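How to wash a red and white shirt so the white stays white

I have ruined three good shirts before I learned this, so please read to the end before you start the machine.

First, test the color. Wet a cotton swab, press it on the red part at the inside seam and wait 10 minutes. If the swab is pink, wash the shirt alone, by hand.

Look also at the care label. If it says 30 degrees, do not use more.

1. Close the buttons and turn the shirt inside out.
2. Fill the basin with cold water and one spoon of mild detergent. No bleach - it makes yellow spots on some fabrics.
3. Move the shirt gently for 3 minutes. Do not leave it to soak, even if the collar is dirty.
4. Rinse until the water is clear.

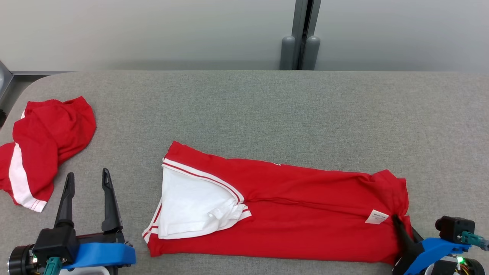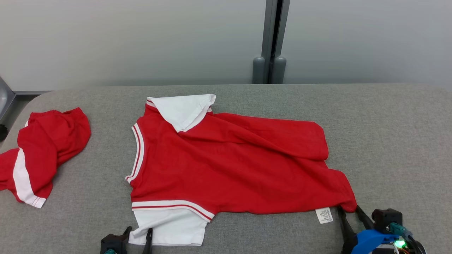
Red and white, on a gray table.

5. For drying, roll the shirt in an old white towel and press. Then hang it at once, in the shade. When a wet shirt stays in a heap, the red can travel into the white.
6. Iron from the inside, on medium heat, the collar first.

If the white is already pink, do not dry the shirt. Wash it again in cold water while it is still wet. My neighbor Jonalyn adds half a cup of white vinegar to the last rinse. I tried it two times and I saw no difference, but it does no harm.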